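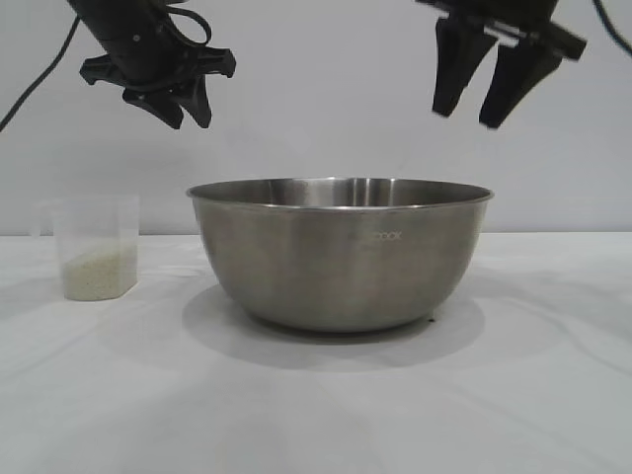
À quelle fréquence faut-il refaire le zéro des pinces sur une cellule à deux bras ?

Toutes les 50 heures de fonctionnement, et systématiquement après un changement de doigts ou un choc, même léger.

Rubrique : Atelier > Maintenance et réglages
Temps de lecture : 4 min

Bindu Poduval s'occupe depuis mars de la cellule à deux bras de Patov, affectée aux essais de transvasement de produits en grains. Elle en assure le réglage, l'entretien courant et les petites réparations. L'entretien a porté uniquement sur ces points.

La mise en route commence par le contrôle du plan de travail. « Je vérifie la hauteur de table en quatre points, nappe en place. Si on palpe la table nue et qu'on remet le tissu ensuite, la référence est fausse. » La nappe blanche est conservée parce que le système de vision a été réglé sur un fond clair. Elle n'est pas collée, et ses plis se déplacent d'une série à l'autre. « Un pli sous le fond d'un récipient suffit à l'incliner. On lisse la zone de pose, le reste peut rester froissé. »

Vient ensuite l'alignement des deux bras. Chacun possède son propre repère, et le contrôleur, un Drondis, calcule la transformation entre les deux. La procédure consiste à amener les deux pinces sur une même pige, à relever l'écart, puis à tourner les poignets et à recommencer. « Les gens font le relevé dans une seule orientation. L'écart paraît bon, puis on incline le poignet pour verser et le bec part à côté du saladier. »

Les doigts ne sont pas les mêmes des deux côtés. À gauche, ils sont courts et pointus ; à droite, longs et plats. Chaque jeu a donc son fichier d'outil, avec sa longueur et sa course. Bindu Poduval a passé une matinée à chercher un défaut de saisie qui venait d'un fichier de gauche chargé à droite. « Le contrôleur ne peut pas le savoir. Il ferme jusqu'à la consigne de courant, il indique pièce prise, et la pièce est tenue par le bout des doigts. » Elle note maintenant le nom du fichier sur la fiche de cellule à chaque démontage.

L'effort de serrage se règle récipient par récipient. Un doseur en plastique à parois minces se déforme avant que la pince ne détecte la résistance attendue. « Je règle doseur vide, puis je vérifie avec du riz. Dans l'autre sens, le grain soutient la paroi et on finit par trop serrer. » Pour l'inox, la difficulté est optique : les reflets de la paroi intérieure sont pris pour une arête par la détection de contour. Elle a réduit l'éclairage latéral et limité la zone de recherche au bord supérieur.

Le câblage est le poste qui lui prend le plus de temps. Les câbles forment une boucle libre à la hauteur du poignet. « Trop courte, la boucle tire sur le connecteur en fin de rotation. Trop longue, elle passe devant la caméra ou accroche le support de la pince. » Elle fait tourner chaque poignet d'une butée à l'autre, à vitesse réduite, la main près de l'arrêt d'urgence, et ne serre les colliers qu'ensuite.

La seule panne franche de la période a concerné la pince droite. Le défaut 1493 apparaissait de façon intermittente, bras incliné, jamais bras vertical. « Dans la notice, 1493 renvoie au codeur. J'ai changé le codeur, le défaut est revenu. » La cause était un contact oxydé dans le connecteur intermédiaire, côté bras. Après remplacement du connecteur, elle a laissé tourner un programme d'ouverture et de fermeture avec inclinaison alternée – 3000 cycles, sans nouvelle apparition du code. L'ancien codeur, contrôlé au banc, était bon et a été rangé avec les pièces de rechange.

L'entretien périodique reste simple. Les grains qui tombent ne posent pas de problème sur la table ; la poussière qu'ils dégagent en pose dans les guidages des doigts. Elle aspire, puis essuie avec un chiffon sec. « Pas d'air comprimé. On pousse la poussière derrière le joint et on la retrouve dans le réducteur. » Le graissage suit la notice, en très petite quantité, l'excédent étant retiré après quelques courses complètes.

Sur l'outillage, elle attend encore des doigts Essien à garniture remplaçable pour le côté droit. Le montage demandera une nouvelle mesure de longueur et un nouveau fichier. « La garniture s'écrase à l'usage, donc la cote change. Je ne sais pas encore à quel intervalle il faudra la reprendre. » Les fichiers d'outil actuels sont sauvegardés dans Clakex, avec la date et le numéro de série de chaque pince.

Contact rédaction | © Tous droits réservés | Mentions légales | Retour en haut de page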